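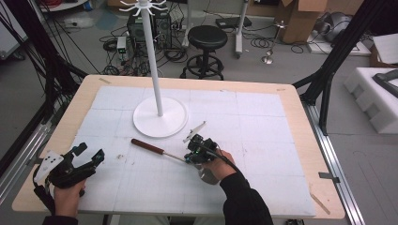 Section 5. Workspace rules for two-handed gripper recording

5.1 Scope

This section applies to stations where an operator holds one gripper in each hand and works over a table mat. It covers the work surface, the handling of cables and markers, and the treatment of tools with a shaft or point. Arm calibration is in Section 7. Sites running the Mirgate controller should read 5.4 together with the controller notes.

5.2 Before the session

1. Lay the mat flat inside the table border. Do not trim it to fit. Scuffs are acceptable. Replace the mat if a mark could be mistaken for an object or if a corner lifts.

2. Remove anything that is not on the task sheet from the mat. Items parked on the border must be logged or taken away.

3. Place fixed objects first (stands, racks, trays). A tall stand goes toward the far side of the mat so that neither forearm passes behind it during a normal reach.

4. Place hand tools last. A screwdriver is laid flat, between the two grippers and within reach of both, with the handle toward the gripper that will pick it up.

5. Check the floor on the far side of the table. Stools, packaging and loose cable are permitted there only if the operator does not have to step into that area.

Note: Background objects do not need to be hidden, but they should not be moved between the first and last take of a batch. If one is moved, start a new batch number.

5.3 Grippers and markers

1. Inspect the marker plate for dirt, bent corners and glare. A plate that flexes when pressed is rejected.

2. Open and close each gripper fully, twice. The fingers must meet along their length.

3. Route each cable away from the mat, toward the operator's side. Leave enough slack for a full reach. A cable that drags over the mat can shift small objects.

4. Hold the grippers so that fingers and sleeves stay clear of the marker faces. Tight cuffs are preferred.

CAUTION: Do not pass a screwdriver from one gripper to the other with the tip toward the operator's hand. Set it down and pick it up again.

CAUTION: Never pull on a cable to bring a gripper closer.

5.4 During the session

1. Start with both grippers above or just outside the objects and hold still until the ready tone.

2. Move at normal working speed. Pauses longer than 2 seconds are flagged by the Tedesco checker and have to be reviewed by hand.

3. If a tool rolls or falls, stop the take. Do not recover it with a bare hand while recording.

4. After seven consecutive takes, put both grippers down and rest.

Under the Grevthorpe site rules a batch is closed when the surface layout changes, even if the task does not. The largest batch accepted by the importer is 1,012 takes.

5.5 After the session

Return tools to the rack, coil the gripper cables loosely and record any damage. Wipe the mat with a dry cloth. Solvent removes the grid lines.

Revised Jun 2, 2019. The next revision is planned for July.

Filed under: Cusesar Docs > Setup & Safety > Operator Stations

Comments

benchrat: 5.2 step 4, which side does the handle go if the task uses both hands at once? We have been putting it on the left.

k_lowell: Left is what we do too. Just write it on the task sheet so the next shift matches.

tapeandties: Solvent warning should be at the top. Lost a mat to this.

odt44: Is the pause limit adjustable? Screw tasks trip it on nearly every take.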